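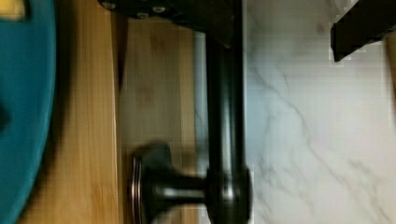 A torneira preta vista pela câmera que fica junto da garra do robô.

Tempo de leitura: 2 minutos

Cozinha. Um robô. E uma pergunta que parece boba: como é que ele sabe onde as coisas estão?

Você olha pra mesa e pronto, sabe. Pega o copo sem nem pensar. O robô não. Para ele, uma foto é só um monte de pontinhos coloridos, e ele precisa aprender que alguns pontinhos são "torneira" e outros são "prato". Difícil!

A turma do laboratório Lukumay quis testar uma ideia. Em vez de um olho só, vários. Um bem pertinho da garra, que se mexe junto com o braço. Outros mais longe, vendo a bancada inteira. O projeto ganhou o nome de Dindier.

Por que tantos? Faz um teste rápido. Fecha um olho e tenta encostar as pontas dos dois dedos indicadores. Ficou mais difícil, né? Agora imagina fazer isso com uma garra.

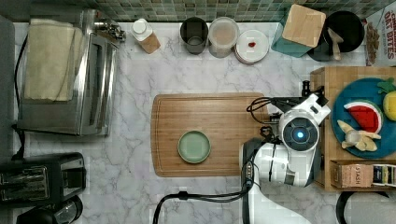
De longe dá pra ver onde fica cada coisa, mas os detalhes ficam pequenininhos. De perto é o contrário: muito detalhe e quase nada em volta. Juntando os dois, o robô tem mais pistas. É tipo montar quebra-cabeça com a tampa da caixa do lado.

E como ele aprende? Vendo exemplos. Uma pessoa guia o braço, o computador guarda as imagens e também os movimentos. Depois faz de novo. E de novo. Cada vez dessas se chama "demonstração". O computador procura o que se repete: quando a tigela aparece assim, o braço vai pra lá.

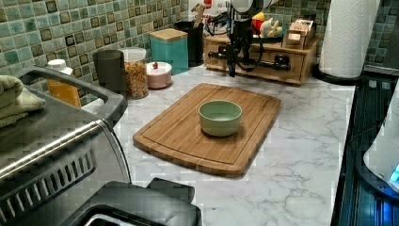 O que eles descobriram

Primeiro treinaram o robô só com a câmera de longe. Em 30 tentativas de pegar a tigela, acertou 7. Pouquinho. Depois treinaram com as câmeras juntas e ele foi bem melhor, principalmente na hora de fechar a garra, que é quando uns milimetros fazem diferença.

Mas atenção: funcionou nessa cozinha. Em outra, com outra luz, ninguém testou ainda. Cientista tem que falar isso tambem, o que ainda não sabe. O próximo teste é em janeiro.
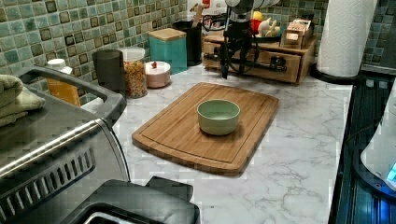
Sharon Nyaga explica que errar faz parte do método: cada tentativa que dá errado mostra qual exemplo ficou faltando no treino.

Comentários

Gonico: e se apagar a luz ele ainda consegue??

Himgate: Li com meu filho de 7 anos, ele fez o teste dos dedos umas mil vezes. Agora quer saber se robô fica vesgo.

Bia: quero a parte 2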